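Still Life for Beginners, Handout 4
The Fruit Bowl: Setting Up, Looking, and Getting the Big Shapes Down

Hello again, everybody! This is the handout for the fruit bowl session, and it goes with what I talked through at the easel (plus a few things I forgot to say because we ran out of time, as usual). If you missed the class, you can work through it at home with whatever you have in the kitchen. A bowl, a banana, some grapes, a pale table. Keep it plain.

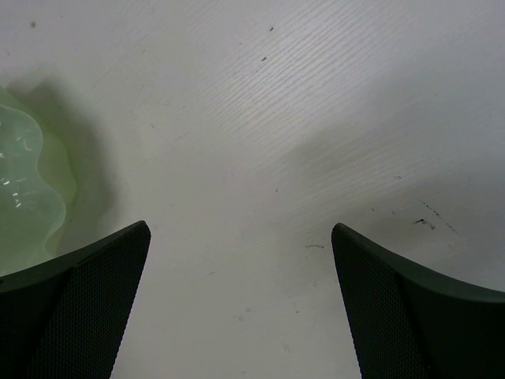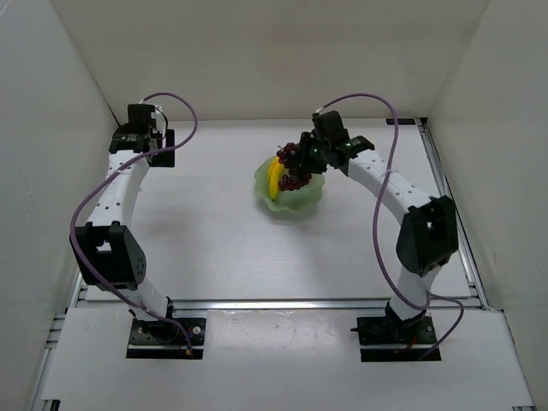
Handout 4 - 4 min read

I'm starting with the table, and I know you all want to get to the grapes. A white tabletop is the best teacher I know. Your brain says "white" and your hand leaves the paper blank, and then the bowl looks like it's floating in space. Look at the table in the first picture for a minute. There are brighter patches toward the upper center and grayer ones over to the right and lower down, and you can even pick out a faint grain running on the diagonal. Please don't draw the grain! Just let your strokes lean in that direction when you lay in your light gray and it will be there without you fussing over it.

Now the bowl. The one in the second picture is light green, shallow and round, with a wavy rim, and I picked a wavy rim for this session on purpose. A lot of you will want to start on the left side and go around wave by wave, like icing a cake. I did this for years and my last wave never met my first one. So do it like this:

Draw the ellipse first, very lightly, as though the rim were perfectly smooth. Check that the ellipse is fat enough (most of us squash it). Then draw a second, slightly smaller ellipse inside it. Your waves swing out to the first line and dip back to the second. Waves at the sides of the bowl look narrower than the ones facing you, so squeeze them up a bit as you go around.

Don't forget the shadow under the front edge of the bowl. It's soft and gray, with no hard outline anywhere. I put mine in before any fruit at all, since it's the thing that sits the bowl down on the table. If you're using pencil, smudge it with a tissue. If you're using the Pestska pastels from the supply shelf, go easy, those grays are much stronger than they look on the stick.

On to the banana, which is my favorite part! Beginners draw a banana as a crescent moon, nice and round at the edges. A banana has planes. Look for the long ridge that runs down it: on one side of the ridge the yellow is lighter, on the other it's deeper, and if you get that one line right you can leave out almost everything else. Ours stands close to the left side of the bowl and runs nearly straight up and down, with only a slight curve. Hold your pencil at arm's length and compare the angle before you commit. The small dark tip near the front of the bowl goes in last, one firm touch, and it will be the darkest spot on the whole banana.

For the shadow side of the yellow, please don't reach for black. Black and yellow make a kind of olive sludge. Try a little ocher, or a touch of violet if you're feeling brave.

Grapes. Okay. Deep breath. You have two clusters to think about, one at the back edge of the bowl that overlaps the top of the banana, and a lower one resting in the middle. Draw each cluster as a lump first - a potato, if that helps. Shade the lump so that it has a light side and a dark side. Only then start finding grapes in it, and find the front ones, the ones you can see as nearly whole circles. The others are just little slices of dark red peeking out between. Siyabonga Ntuli, who was in my Sunday group last spring, did a lovely one with hardly any complete grapes in it, and everyone who walked past knew exactly what they were.

They're glossy, so each front grape gets a highlight. Keep the highlights small and vary them. If every grape has the same white dot in the same spot you'll end up with a bowl of eyeballs (ask me how I know).

That overlap at the top of the banana matters more than it seems. It tells us what's in front of what. Make the edge crisp there and let other edges go soft.

Last thing, the empty part of the bowl. The right and the front have no fruit in them, only smooth green, and it's tempting to pop in an orange to fill the space. Leave it be. All those grapes are busy and the eye wants somewhere quiet to go.

For next time:

One page of ellipses, both sides of the paper, quick and loose.
One banana from life, using two yellows only.
One grape cluster, lump stage only. Stop before the individual grapes, even if it hurts.
If you have the Quispe sketchbook, use the heavier paper at the back for the banana.

Bring all of it with you, including the ones you hate. We'll pin them up at the start and do the same bowl again in color, so you'll need a rag and an old shirt.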